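Grornar Releases Version 3 of Its Dry Goods Inventory Standard for Small Food Shops

CAMPBELL, September. Grornar, a publisher of operating standards for independent food retailers, has released version 3 of its Dry Goods Inventory Standard. The document sets out how shops that sell beans, grains, flour and spices by weight should label, count and rotate stock. It replaces version 2, which remains valid for current users until the end of their license term.

The new version runs to 34 pages and covers 12 product classes. Dried beans and lentils, which shared one class in version 2, are now separate. Each class has its own reorder formula, bin label layout and limit for unexplained weight loss between counts. Shops may set a tighter limit but not a looser one.

Main changes in version 3

Bin labels must now show the lot code, the fill date and the weight at fill. The supplier name has moved to the stock record and no longer needs to appear on the bin.

Partial lots may not be combined unless both lot codes are carried forward. Where the older lot makes up less than a tenth of the bin, its code may be dropped after the next full count.

Scale checks are to be made at opening with a reference weight. A shop that finds an error outside the stated range must recheck every bin filled on that scale after the last good result.

The weight loss limit for whole dried beans has been lowered. Ground spices and flours keep the earlier limit, as fine material left on scoops and in bin corners accounts for most of the difference in those classes.

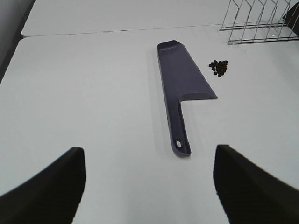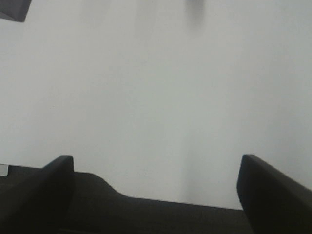

Solange Kennedy questioned the lower limit during the comment period, saying that a shop with a single scale and a busy counter would use up the whole allowance on rounding alone. Grornar kept the limit but added a rounding rule in section 4: sales under the smallest scale division are logged as a group at closing and taken off before the loss is worked out.

Field results

The draft was tested at shops in the Oltutico buying group. Over the test period the shops logged 4,000 bin counts using the draft forms. Most of the reported errors came from missing fill weights, and the form was changed so that the fill weight is entered before the lot code. A second group of comments dealt with wording in the rotation section, which has been rewritten in shorter steps.

"The counting method is the same one shops know from version 2," said Silvia Ďurica of Grornar. "The work went into the records and the order in which people fill them in."

Availability

Version 3 is available now to license holders as a printed binder or a download. The count sheets and label layouts also load into Katow, the stock record program sold by Grornar, from the settings menu. Shops that keep paper records can order the sheets in pads.

Users of version 2 may change over at any full count. Records kept under the two versions should not be mixed within one count period.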